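Workshop > Newsletter > Bench Notes

March - by the Bench Notes editor

The shared arm at the Gullham workshop has a corner of its own now, with a white table and an aluminum rail behind it. Members are using it for the drawer job, with a wooden box as the target and a bowl and clear containers out as extra items.
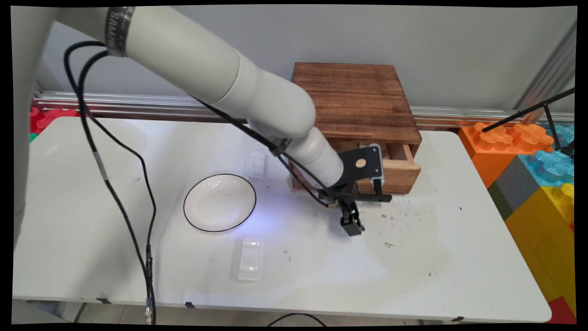 Next up is cable routing - we want the runs tidier before the Heywood group visits. Bench slots are 30 minutes, two per member each week. Please log your runs on the Plakis sheet.

Contact: Gullham Workshop, Unit 2 | Back to top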